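Ticket: Left arm drifts during base rotation, right arm is fine
Project: Skenlow (two-arm mobile robot, student project)
Opened by: Ifigeneia Kyriakidis
Assigned to: Steinar Briem
Priority: medium
Status: open, waiting for parts
Opened: 4 Jan 2025

Problem

When the base turns on the spot and both arms are held forward in the ready position, the left wrist does not stay where it should. It goes slowly outwards and after one full turn it is 12 mm away from the start. The right wrist moves too, but it comes back. If the base is not moving, I cannot reproduce the problem at all.

We had something similar in December, but then it was both arms and the reason was the old power supply. I do not think it is the same thing now. The supply was changed by Gunnlaugur and the voltage is stable in the log.

How to reproduce

1. Start the robot with the normal launch file and wait for the homing of both arms.
2. Send both arms to "ready_forward".
3. Turn the base left, one full turn, at the medium speed.
4. Read the wrist position from the marker, not from the joint encoders. The encoders say that everything is correct.

I did this 10 times. The drift was there in every run with the medium speed. With the slow speed it was sometimes too small to measure.

Comments

Steinar Briem
Thank you for the clear steps. If the encoders are happy and the marker is not, then something moves after the encoder. I would look at the shoulder clamp first, and then the wrist mount. Please write also which firmware is on the left controller. I remember that Finlay flashed only one of them before the holiday.

Ifigeneia Kyriakidis
Left controller has build 305, the same as the right one. I checked both with the Troren tool. So it is not this.

The shoulder clamp: I tightened the four screws with the torque key and marked them with a pen. After the next three runs the pen marks were still in line. The drift was a bit smaller, 10 mm, but I would not say it is solved.

Finlay MacAulay
Could it be the cable? On the left arm I made the loop shorter when we moved the connector, and I was not very careful about the length. When the base accelerates, the cable can pull on the wrist. For the right arm I left it as it was.

Steinar Briem
Good idea. Please test with the left cable free, held only at the wrist and at the base. Do not remove it, because then the gripper has no power and the software will stop with an error. And please take a picture during the turn. I want to see both arms at the same moment and I am not in the lab before Tuesday.

Ifigeneia Kyriakidis
Done. I opened the two middle clips on the left arm and repeated the test. The drift went down to 4 mm at medium speed. Picture attached.

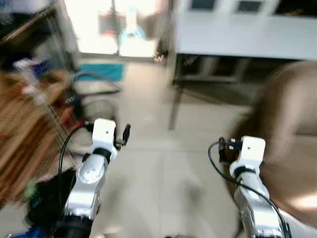 Head camera during the turn. Both arms forward, with the cable down the outer side of each one.

The room is blurred because of the movement, but the arms can be seen well enough. Please look at the left wrist, where the black collar meets the white module. I would like to know if you think the angle is the same as on the right. I cannot decide from one picture.

Steinar Briem
I cannot decide it either. One picture does not tell us if something is moving, so let us trust the marker. From 12 to 4 is a big change, and for me the cable is the main reason. The remaining 4 mm can be play in the wrist mount. Is the printed ring inside the mount still the first version? That one was printed at 62 percent infill and it was always a little soft.

Gunnlaugur Þórarinsdóttir
Yes, the left one is still the first version. The right one I replaced in December when it had a crack. I have the file for the new ring, but the printer in our room is busy with parts for the Mogensen group until Wednesday. I put our job in the queue after them.

Hanne Eskildsen
From the course side: you can use the robot in the meantime, only please keep the base at slow speed when the arms are forward. The demonstration for the Gellolmont visitors does not need fast turns. Write the final cable length in the build notes when you know it, so the next year's students do not need to find it again.

Ifigeneia Kyriakidis
Understood. I have set the speed limit in the launch file and wrote a comment there with the link to this ticket.

To do before closing

- New ring for left wrist mount (Gunnlaugur)
- Longer cable for left arm, same length as right (Finlay)
- Repeat the test at slow and medium speed with the clips closed (Ifigeneia)
- Remove the speed limit from the launch file if the drift is under 2 mm (Steinar)

Related tickets

Both arms lose position after long run – closed
Right wrist mount, crack in printed ring – closed
Gripper error when the cable is unplugged during run – open
Marker not found when the lab lights are off – open
Launch file: homing starts before base is ready – closed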